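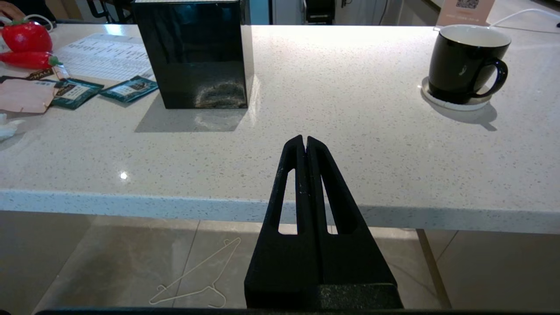
Countertop with black box, mug on a round coaster, printed sheet and two small red objects.

Surfaces and Small Objects: Notes for Unit 4
Course: Caring for the Rented Home

These notes go together with the Monday session. Please read them before you come, and bring them with you, as we will write on them. The reading for this unit is the chapter on worktops in the course folder. If you missed the November session on floors, you can still follow, but read the part about grit first.

1. What this unit is about

In the units before, we looked at big things: floors, windows, the inside of cupboards. Now we come to the flat surface at the height of the hand. In a kitchen it is the worktop, in a hall it may be a shelf, in an office it is the desk. These surfaces have the same problem everywhere. They are meant for work, and they become a place where things stay.

The counter in the picture is a white quartz one, flecked with grey and dark specks, and its front edge is thick and rounded. The trade name for such an edge is a bullnose. On the counter stand a glossy black box and a black mug on a coaster, and a printed sheet lies there too. At the far left are a red thing in the shape of a strawberry and another in the shape of a chili pepper. We will come back to these objects in sections 4 and 5.

2. The material

Quartz worktops are normally made from crushed stone held together with resin. This is important for cleaning, and many people mix it up with natural stone. Write down these differences:

Natural marble and limestone are attacked by acid. Lemon juice or vinegar can leave a dull mark in a short time.

Natural granite is harder, but it usually needs a sealer from time to time.

Quartz composite does not need a sealer. Its weak point is heat. The resin can discolour or crack under a hot pan, and a repair is difficult and expensive.

So for a quartz top the first rule is: nothing from the hob or the oven goes directly on it. Use a trivet. A mug of tea will not harm the resin, but a coaster is still a good habit, for the rings that tea and coffee leave when they dry.

Laminate is a different case again. If your own kitchen has laminate, the joints are the weak place, and standing water is the enemy. We treat laminate in the next unit.

3. Seeing the dirt

A white speckled surface is kind to the owner and unkind to the cleaner. Crumbs, ground pepper and coffee grounds disappear between the specks. A plain black surface does the opposite, it shows every grain of dust and every finger. For this reason we do not trust our eyes only.

The method in class is as follows.

Stand so that the window or the lamp is on the other side of the surface from you. Bend your knees until your eyes are a little above the level of the top. Look along it, towards the light. On a polished surface the light makes a bright patch, and in this patch you see smears and dried drops which you can not see from above. Move your head slowly, and the bright patch will travel with you over the whole top.

After this, use the flat hand. Pass it over the surface without pressing. The palm finds grit and sticky places very well. Wash your hand before and after.

Do not forget the front edge. On a rounded edge the drops run down and dry on the lower side of the curve, where you do not look. Put a cloth around the edge with your thumb on top and your fingers below, and pull it along from one end to the other.

4. Three questions for each object

Before you wipe, you must decide about the things which stand on the surface. Wiping around them is the most common fault in this unit. It leaves a clean road between dirty islands, and after some weeks the islands have a border.

For each object ask:

Is it used on this surface every day?
Does it have another place where it belongs?
Can it be lifted with one hand, and wiped under?

If the first answer is yes, the object may stay, but it must be lifted each time. If the second answer is yes, it goes to its place now and not later. If the third answer is no, think again if the object should be there at all -- a heavy machine is an exception, and for a heavy machine we use a sliding mat.

Let us take the objects from the picture in this way.

The mug. It does not live on the counter. It is there for a time, and then it goes to the sink. The coaster can stay if there is a fixed spot for it. Turn the coaster over when you lift it. Moisture under a coaster is very common, and a coaster which sticks to the top is a sign that nobody has moved it.

The black box. From outside we can not say what is kept in it, and in a real home you do not open it to find out. You lift it, wipe, and put it back in the same direction. For glossy finishes see section 5.

The printed sheet. It has columns of small text and looks like a menu or a price list. Paper on a worktop is always a question for the owner. Never throw it away. Put it upright somewhere dry, for example behind a jar, and tell the owner where you have put it.

The strawberry and the chili. With such small bright things first find out what you have: decoration, a kitchen timer, a salt shaker, a magnet. Each is cleaned in another way. If you are not sure, use a dry soft cloth only.

5. Glossy black surfaces

Lacquer and glazed ceramic both shine, but they do not have the same hardness. A glazed mug can be washed with normal washing-up liquid and a soft sponge. A lacquered box can not. A lacquer gets very fine scratches, first from dust which is rubbed on it and then from paper towels. These scratches are seen as grey circles when the light falls from the side.

Work like this:

a) Blow or brush away the dust with a soft brush. Do not rub yet.
b) Take a clean microfibre cloth, a little damp, and wipe in straight lines from one edge to the other.
c) Dry with a second cloth, in the same direction.
d) Hold the object by the lower edges when you put it back, or your fingers will be the last thing on it.

Use one cloth for the counter and another for the box. The counter cloth has always picked up some grit, even when it looks clean.

6. Products and quantities

In the course kit you find the Rarko neutral cleaner in the white bottle and a pack of Lerura cloths. The Ganitz cream is also in the kit, but it is for steel sinks and it is not used in this unit. It contains a fine abrasive and will make a polished top dull.

For one counter of normal size you need:

2 cloths for washing and drying the counter
2 cloths for glossy objects
400 ml of warm water in a small bowl
a few drops of neutral cleaner
a dry brush with soft hair

More cleaner does not clean better. It leaves a film, and on the film the next dust sits better than before. If you see a rainbow or a cloudy veil in the bright patch, you have used too much. Wash again with clear water only, and dry.

For dried spots of food lay a damp cloth on the place and wait 4 minutes. Then push the spot away with a plastic scraper held flat. No knife, and no green side of the sponge.

7. Order of work

Clear the objects to a tray or to the table. Brush the crumbs into your hand, from the wall to the front. Wash from the wall to the front. Wash the front edge. Dry everything. Clean the objects on the tray, and put back only those which may stay. Look once more along the surface against the light.

People often ask why the objects are cleaned after the counter and not before. If you clean them first, they wait on the tray with a dry bottom while your hands are wet, and you will touch them again. It is a small thing, but it costs you a second cleaning of everything that is black.

8. Where things should stand

When you put objects back, leave the front part of the counter free. An arm, a bag or a child's hand passes there. Turn the handle of a mug so that it does not stick out over the edge. Put tall things to the back and low things before them, with a small space between, so that the cloth can pass.

In the Ragnarsson flat, where we have our practical session, the free working length beside the hob is 140 cm. Please keep this length empty when you finish. We will measure it with the tape before and after, and you write both numbers in your sheet.

9. To prepare for Monday

Choose one surface at home. Do not tidy it first. Make a list of everything that stands on it, and write behind each object the answers to the questions in section 4. Then clean it in the order of section 7, and note how long you needed.

Bring the list, not a photograph. We compare the lists in pairs at the beginning, before we go to the flat. Wear shoes which you can take off easily, and bring an apron if you have one.

Additional reading for those who want it: the leaflet on resins in the course folder, pages on heat and on stains from turmeric and red wine. The page on sealers is only for natural stone, and you can leave it out this time.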